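4.2 Where bedside objects end up

6 min read
Shares 38 | Comments 22

The third part of the study looked at the area within arm's reach of the bed. Residents of the Kullbridge and Dirnon buildings listed what they kept there and told us where each thing went when the room was tidied. Over 456 households sent in a list. Cups, remote controls, medicine and tissues came up in nearly all of them, and most people could not name a fixed place for any of these except the medicine.

We grouped the answers by surface. The nightstand was the first choice in both buildings. When it filled up, things moved to the floor on the side where the person slept, and they tended to stay there until someone needed to walk past. Small bottles, cups and remote controls often shared the same patch of floor mat (Figure 7).

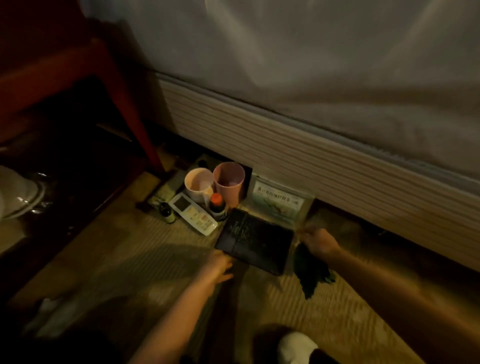
Figure 7. Floor beside the bed, with cups, an air-conditioner remote control and a tablet case or folio on the mat.

Tidying in this area was done in short bursts. Residents reported picking up cloth items first and flat items last. Cups were moved when they were needed again, and a cup that had been taken over for waste, such as tissues and torn wrappers, could stay in that role for several days. In the Wudine lists this second use of cups was written down so often that we gave it its own code.

The nightstand raised a different problem. In rooms with two beds and one nightstand between them, the top had to serve two people, and a telephone took up part of it before anything else was put down. Residents in these rooms named more drinks and more packets than those with a nightstand each. They also disagreed more often about which things could be thrown away. 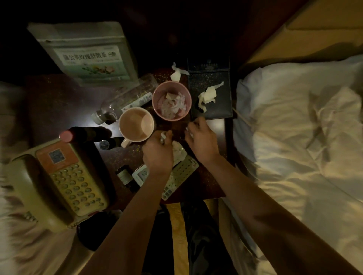 Jeanie Aitken objected to our use of the word "clutter" for shared nightstands. In her view a person who is unwell needs tea, tissues and medicine close by at night, and a clear surface would mean getting up in the dark. She asked that we record when an object was last used before calling it out of place. We added that question in June, and the answers are treated separately in Section 4.3.

Related
Seok: Storage in small bedrooms
Shared furniture in two-bed rooms
Floor mats and what is kept on them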